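Project report: Stitching practice, June
Dayana Montoya, project group Iser

My project was to learn one plain row of stitches and write down how it went. The budget was 320 dollars, most of which turned into needles. I began with folds and creases, which pull a stitch sideways if you ignore them – I ignored them for a week.
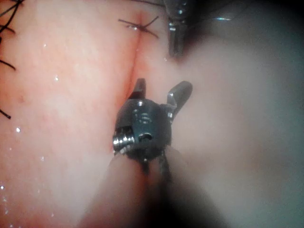 Page last changed: June, 4:15 p.m.

The surface is pinkish red and shiny, so glare hides the crease until you change your angle. My notes on this run to 642 words, mostly complaints.

Next came the straight incision. Three black sutures are tied along it, and the curved needle is held in the jaws with its black thread trailing. My early knots looked like shoelaces – a toddler's.

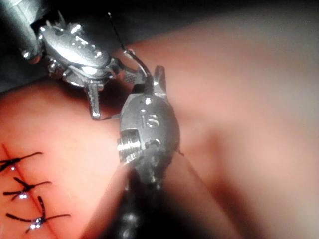 What I would change

Shorter thread. Fewer needles. Better light.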